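四月的乌尔科达里(Urkodari)果醋厂开放日,我是冲着免费试饮去的。宣传单上写着“深度参观”,深度究竟有多深,到了才知道:先在停车场站了四十分钟,听厂方讲停车场的历史。

带队的是Irja Manninen,语速极快,倒着走路也不会绊倒。她发给每人一副鞋套,我那副两只都是左脚的,如果鞋套也分左右的话。队里有位Evie Gosling,自称每年都来,一路替Irja把下半句话说完,Irja看上去早就习惯了。

第一站是发酵间。13只大木桶排成一列,气味冲得人眼泪直流,几个孩子当场宣布不喝醋了,家长们倒是很欣慰。Irja说苹果醋要在桶里待上4个月,中间什么也不用做,等就行。我觉得这份工作很适合我,可惜她说不招人。 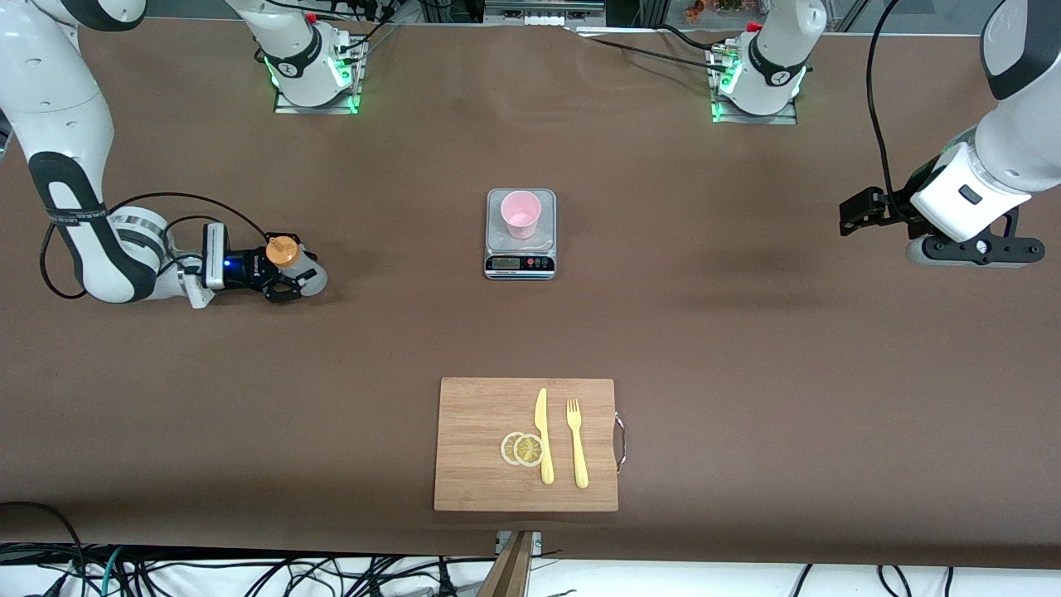 过了发酵间是陈列室,墙上挂着历任厂长的肖像,一位比一位酸。玻璃柜里摆着老酒标和一本发黄的账本,翻开的那页记的全是欠款。有人问后来还了没有,Irja看了看表,说我们该往前走了。

试饮安排在食堂,一共两款:苹果的和梨的。梨醋出乎意料地好,入口柔和,咽下去才开始报复。苹果醋则从头到尾都很诚恳。杯子很小,我排了三次队,第三次Evie替我把杯子递了过去,大概是看不下去了。

出口当然是商店。我原本打定主意什么都不买,结果拎着两瓶梨醋和一条印着苹果的围裙出来,围裙还是均码。回城的班车等了15分钟,车上全是瓶子碰瓶子的声音。

想去的人记得吃饱再去,星期天食堂不卖饭,只有醋。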